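Home | Issues | Authors | Submit | Contact

4.2 The open day

The second part of our study took place at the Farnbridge open day in May, when people from the neighbourhood were invited to come and try the hand-held grippers for themselves. We had planned it as a modest affair, a pot of tea and a few turns at folding a shirt, and we were delighted (and a little out of breath) when 13 visitors stayed right through to the closing talk. Most had never held anything of the sort, and several told us they had expected the tools to feel a good deal more like machinery and a good deal less like a pair of kitchen tongs.

Each visitor was given a short welcome by Ayantu Wako, who has more patience than the rest of us put together, and was then shown how the jaws open and close. We asked them to think aloud while they worked with the cloth, and to tell us when they felt stuck. We did not time anyone. In our earlier sessions at Kavden the clock had made people rush, and we learned very little from rushed folding except that it leads to crumpled sleeves.

Figure 2 gives a sense of the work at close range, with white cloth on a red flowered blanket and one gripper in the foreground.
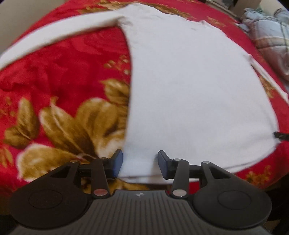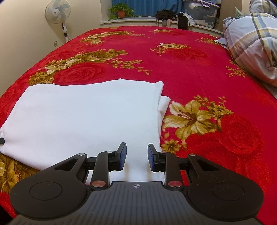
Figure 2. Handling white cloth with hand-held grippers. In both views the jaws of the nearer gripper are open, and the tip of another is at the side of the cloth. The first view shows a long-sleeved shirt spread out; in the second, the cloth is folded.

What did visitors find hardest about folding with the grippers? Letting go at the right moment. Picking up an edge came fairly quickly to nearly everyone, but placing it was another matter, and many people opened the jaws too soon and watched the fold slide back toward them.

A pleasant surprise was how readily visitors began coaching one another. One gentleman, a retired tailor, suggested pinning down the far side with one tool before moving the other, and by the end of the afternoon his advice had travelled all through the room. We have since added it to our own instructions, with our thanks. The colour of the bedding also came up in conversation, as visitors said a white hem was easy to follow against a strong red.

Reader comments (2)

Alaoui: I enjoyed this section very much. Did left-handed visitors favour a different tool for holding the far side?

Wereo Reading Group: We tried the tailor's tip with tea towels and it helped our beginners. Looking forward to the next part.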